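Haushaltskraft (m/w/d) für Küche und Nebenraum gesucht - Kennziffer 2956

Pukunico vergibt ab September eine Stelle in Teilzeit. Es geht um das Aufräumen, Spülen und Vorbereiten einer Küche, in der an den meisten Werktagen gekocht und gegessen wird, und um die Ordnung auf den Arbeitstischen. Die Stelle ist zunächst befristet, eine Verlängerung ist möglich. Arbeitsort ist Tritthorpe, Haus Danzer, Erdgeschoss.

Bisher hat jeder nach dem Essen selbst weggeräumt, was er benutzt hat. Das klappt beim Geschirr meistens, bei allem anderen weniger. Auf den Tischen sammeln sich Becher, Wasserflaschen, Werkzeug und Ladekabel, und am Ende der Woche sucht jemand den Gemüsehobel. Deshalb soll die Arbeit in eine Hand.

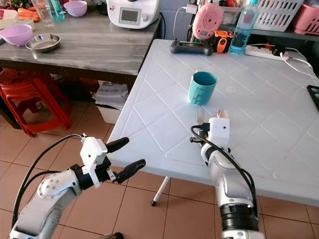 Weißer Tisch mit Becher, hinten die Körbe im Regal.

Zu den Aufgaben gehören:

Tische abräumen und abwischen. Die weiße Platte hat ein erhabenes Rautenmuster, in dem sich Krümel festsetzen - bitte mit der weichen Bürste und wenig Wasser.
Trinkgefäße einsammeln, spülen und zurückstellen.
Werkzeug und elektrische Geräte an ihren Platz bringen. Was keinen Platz hat, kommt in einen der Körbe im Regal und wird dort beschriftet.
Steckdosenleisten und Kabel trocken halten. Eingesteckte Stecker bleiben eingesteckt, außer es ist anders abgesprochen.
Gemüse waschen und schneiden, Schüsseln bereitstellen, nach dem Kochen abspülen.
Vorräte unter dem Küchentisch durchsehen und Fehlendes auf die Liste setzen.
Fliesenboden fegen und einmal in der Woche wischen.

Nicht zu den Aufgaben gehören Fenster, Treppenhaus und Müllräume. Dafür ist die Firma Treltine zuständig.

Wir erwarten sorgfältiges Arbeiten und Deutschkenntnisse, mit denen man einen Einkaufszettel und einen Aushang lesen kann. Eine Ausbildung in der Hauswirtschaft ist willkommen, aber keine Bedingung. Wer früher in einer Kantine, einer Wohngruppe oder im eigenen großen Haushalt gearbeitet hat, kennt das meiste schon. Eine Belehrung nach dem Infektionsschutzgesetz ist nötig und kann vor dem ersten Arbeitstag nachgeholt werden, die Kosten übernehmen wir.

Die Arbeitszeit liegt am Vormittag und endet um 13 Uhr. Einzelne Tage lassen sich nach Absprache tauschen. Für Arbeitsschuhe und Schürzen gibt es 400 Euro im Jahr, abgerechnet wird gegen Beleg. Mitessen ist möglich und kostet nichts.
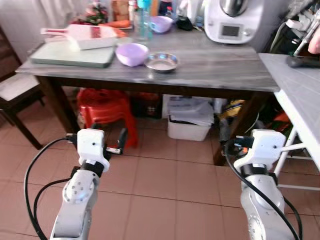
Tritthorpe, im September

Am Küchentisch mit der grauen, marmorierten Platte wird der größte Teil des Gemüses vorbereitet. Schneidebrett, Hobel und Schüsseln werden dort jeden Tag gebraucht und sollen griffbereit bleiben. Der Hobel wird von Hand gespült, die Klinge mit der Bürste und nicht mit dem Schwamm. Karotten und anderes frisches Gemüse werden nach dem Kochen weggeräumt. Den kleinen Blumentopf bitte nur gießen, wenn die Erde trocken ist.

Eingearbeitet wird in den ersten beiden Wochen durch Mercedes Condori, die den Einkauf macht und den Küchenplan schreibt. Die Einstellung läuft über Sreekumar Kurup. Bei ihm bekommt man auch Auskunft zu Vergütung und Urlaub.

Ein Probevormittag ist vorgesehen und wird bezahlt. Er findet an einem Freitag statt, Beginn 9 Uhr.

Bewerbungen mit kurzem Lebenslauf und der Kennziffer 2956 bitte an Pukunico, Haus Danzer, Postfach 3791, Tritthorpe, oder persönlich am Empfang abgeben. Ein Foto ist nicht erforderlich. Unterlagen auf Papier schicken wir nicht zurück, bitte nur Kopien einreichen.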